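Fruit Packing: Mixed Citrus in Open Boxes

Gallery 14 of the Pringle table series. Text and captions by the page author. Updated in April.

The gallery covers small mixed lots of citrus packed by hand on a tabletop. The lots come from the Gruritz and Fanine shelves and are sorted by size first, color second. Boxes are shallow and open at the top. No paper wrap or dividers are used for lots of this size.

Notes on method

Fruit is laid out on a cloth before packing. A printed grid helps with spacing, but any flat cotton cloth will do. Wrinkles are acceptable as long as the fruit does not roll.

Large fruit goes in first and stays near the back or to one side. Small mandarins fill the remaining floor of the box. One layer only. A second layer bruises the lower one within two days at room temperature.

Pomelos and other pear-shaped citrus are placed on their side with the nub away from the wall. If the fruit rocks, turn it a quarter turn and try again.

Weights

All weights are in grams, taken on a kitchen scale before packing. The scale reads to one gram.

Lot 1, large orange: 237
Lot 2, large orange: 221
Lot 3, large orange: 238
Lot 4, full box, fruit only: 1107

Lots 1 through 3 were weighed as single fruit. Lot 4 was weighed in a bowl, with the bowl subtracted. None of the four lots has been reweighed after storage. Mandarins were not weighed one at a time, so no average is given for them.

Boxes

The standard box for this series is a Trandis flat carton, used without its lid. Other cartons are used when they are on hand. The requirements are a clean interior, walls lower than the tallest fruit plus one inch, and a floor that does not sag when the box is lifted from both short sides. Thin walls are fine for a single layer. Thin walls are not fine for stacking.

Gallery 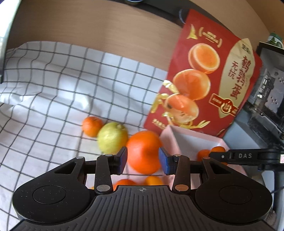 Citrus on the grid cloth and in the open box, with a red printed panel standing behind the box.

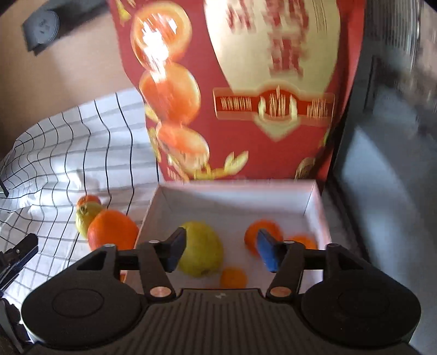 Storage after packing

Keep the box open and out of direct sun. A cool room is better than a refrigerator for the first three days. After that, move the mandarins to the refrigerator and leave the large fruit where it is.

Check the floor of the box daily. Remove any fruit with a soft spot and wipe the contact area with a dry cloth. Do not rinse fruit before storage. Rinse it when it is going to be eaten.

Pomelos keep the longest and can be moved to a bowl once the rest of the lot is used up. The skin will yellow and lose some gloss. Neither change affects the flesh for the first two weeks.

Related pages in this series

Gallery 12: Apples, single size, divided tray
Gallery 13: Lemons and limes, Fanine shelf
Gallery 15: Pears, paper wrap, Gruritz shelf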